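From: Olanrewaju Ekwueme
To: Flultska users list
Date: 7 August 2021
Subject: Re: hand guiding vs. remote for the dusting task

Abimbola Nnaji wrote:

> We have 1347 demos of the shelf task now, and I'd say the remote ones are good enough to train on. Hand guiding is slower and you end up with people's arms in every shot. I'd like to drop it before the Zabala visit.

I'm not convinced, and I've read the Uvlow notes twice. "Good enough" by whose count? A demo gets marked good if the operator presses the green key at the end. The operator is also the one who wants to go to lunch.

My other gripe is the shelf. Two boards, a few bright bits to sweep off, a teal duster. Fine as a start, but we keep talking as if this were housework.
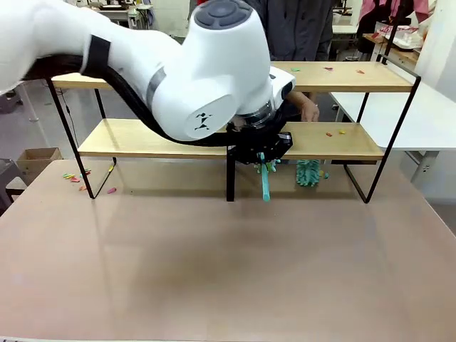

Abimbola Nnaji disagrees with me on that, and thinks a simple shelf is the right place to find out whether the operators are consistent, before anyone brings in picture frames and houseplants. Fair point. But then let's check whether they are. I pulled 60 remote demos and watched them at normal speed. Some people flick, some people drag, and a couple stop halfway along the board to think. Average that and you get an arm that drags, flicks and thinks.

Then there's touch. With a hand on the arm you can feel the duster push back. Over the remote link you're guessing from video, and the wrist view is mostly fluff once the duster is upright in the fingers.

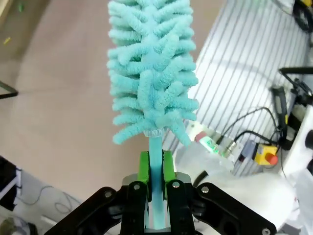 *2 min read*

(Sorry, the archive software puts that in wherever it likes. I've asked Finamwood to turn it off.)

What I'd want before we drop hand guiding:

- the same operator doing the task both ways, same bits, same start
- someone else marking the results
- the failed runs kept – all of them, including the ones where the duster slips in the grip

If remote still wins, I'll stop complaining and help rewrite the operator sheet. I can run the first batch in the mornings if somebody leaves me the login.

Olanrewaju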